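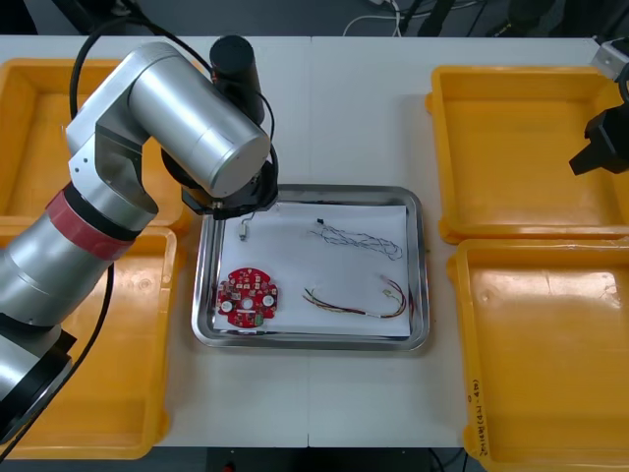 Steel tray with paper lining, on the white table.

Thursday, July

Started the second round on the Skurnundale wool samples. Renji Ueda wants to know if the walnut hull dye holds up on the coarse yarn as well as it did on the fine. Hull stock is from the Juller bag, the one opened in spring.

Soaked 600 g of hulls overnight in tap water, then simmered and strained through cloth. The liquor was darker than last time – closer to black coffee than tea. Skeins scoured first with plain soap. No mordant on set A, alum on set B.

Set A went in at 10:30. Temp crept up while I was on the phone with Hidberg about the late yarn order, so A may have run hot for a while. Marked the tags. Set B was steady the whole way.

Rinsed both until clear. A took four changes of water, B took three. B looks a little warmer in tone but I want to see it in daylight before writing that down as a result.

Yarn left: 263 g of the coarse. Not enough for a full third round unless Hidberg ships.

To do:
Cut strips for the light test, 16 days in the south window
Ask Renji for the Rondonuwu shade card back
Rub test on A and B, white cotton
Label the leftover liquor and put it in the cold room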